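Home Forums New posts Members Log in
Search this forum... Titles only

Mornance Workshop Board > Storage and Benches > Steel bins: line, paint or leave alone?

We use cookies to keep you signed in. Accept Manage settings

pegboard_pete
I have inherited a gray metal bin with sloping sides and it has had a life. Scratches all over the floor, the finish rubbed away on one wall, and a color in the worn part that my wife calls "tea." It's structurally fine. I want to keep short bar stock in it, the pieces too long for a coffee can and too short for the rack. Do I strip it and repaint, put in a liner, or throw the bars in and get on with my life? Looking for opinions from people who have done one of these, though I know where I'm posting.

Lamrani
Liner. I put the Pokex rubber sheet in mine in May and I'm never going back. It was $52 for a roll, which hurt, but the noise is gone. Before that, every time I dropped a bar in, the dog left the building.

gritty_kitty
$52 to protect a bin. What is the bin for?

Lamrani
The liner protects the bars.

gritty_kitty
From the bin?

Lamrani
Yes, from the bin. If you've painted your bars so you can tell them apart, bare metal will chew the paint right off the corners. Ask me how I know. (I had a beautiful blue once.)

tm_hollis
Paint user reporting in. I stripped a bin down, primed it, gave it two coats of a very respectable enamel and let it cure longer than the can said. It looked wonderful for 11 days. Then I used it. The floor went first, low down in the middle where everything ends up sliding, and after that the far wall where I toss things from the doorway. I still have most of the can if anyone wants it.

pegboard_pete
That's more or less the wear pattern on mine, so either you owned it before me or we all throw the same way.

Magdy Zaki
Leave it alone. I ran the cutting bench at Pilcombe for years and we had bins a lot uglier than anything described in this thread. Scratches don't hurt anything. What you want to check:

- The rim. Run a gloved hand along it. If it catches the glove, take a file to it.
- The corners at the floor, for rust that flakes when you push on it. Staining is fine.
- Any holes. If they're small and round and clean, somebody put them there. Leave them open and let the grit find its way out.

Then put your bars in it and stop looking at the bin.

gritty_kitty
Finally, a grownup.

Lamrani
With respect to Magdy, "we had ugly bins and it was fine" is how I'd describe my first three apartments. Some of us work in a garage under a bedroom. Noise counts.

Magdy Zaki
Then set them down instead of throwing them.

Lamrani
I'll pass that along to my kids.

pegboard_pete
OK, so the liner covers the holes, I assume? Mine has a couple in the floor and I'd been meaning to plug them. Now I'm told they're a feature.

tm_hollis
You'd have to punch through the liner to match, and then you have a liner with holes in it over a bin with holes in it, and they'll line up until the first time you take it out to clean. I tried something like it with carpet. Don't use carpet. It keeps every chip it has ever met.

Lamrani
I punched mine with a leather punch. Took 6 minutes. It has shifted a little.

gritty_kitty
Define a little.

Lamrani
I've already said it shifted.

pegboard_pete
Different question while I have you all. Do you sort by color in separate bins or let them mix? I've got two colors and I can feel a label maker coming on.

tm_hollis
Separate. I had dividers too, but they spent more time on the floor than in the bin.

Magdy Zaki
Mixed, if it's only two colors and the bin isn't full. You can tell them apart at a glance, and with sloping sides the bars lie every which way no matter how nicely you put them in. Keep it shallow enough that nothing is buried. Once you have to dig, get a second bin.

Lamrani
Painful as this is, I agree with Magdy about mixing. I still think he's wrong about liners.

cornerclamp
Long-time lurker, second post. I'm with the leave-it-alone crowd. Mine is scuffed from one end to the other, two little holes in the floor, one wall worn down to brown, and I keep reddish-brown and dark green together with no dividers. The red-brown and the green are easy enough to tell apart that I never bothered with labels. I did price new bins once, got as far as the shipping, and closed the tab.

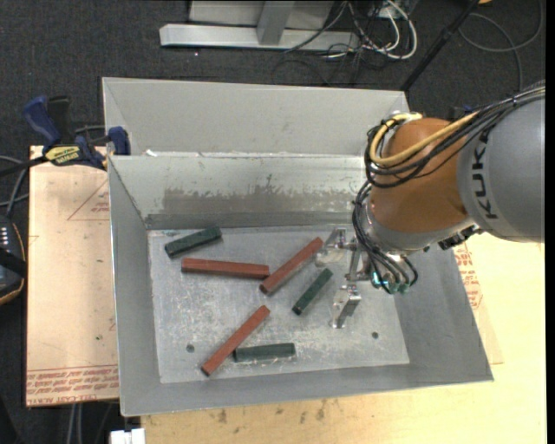 So no paint and no liner from me. I did buy the file for the rim, and I'll get to it when I find where I put the file.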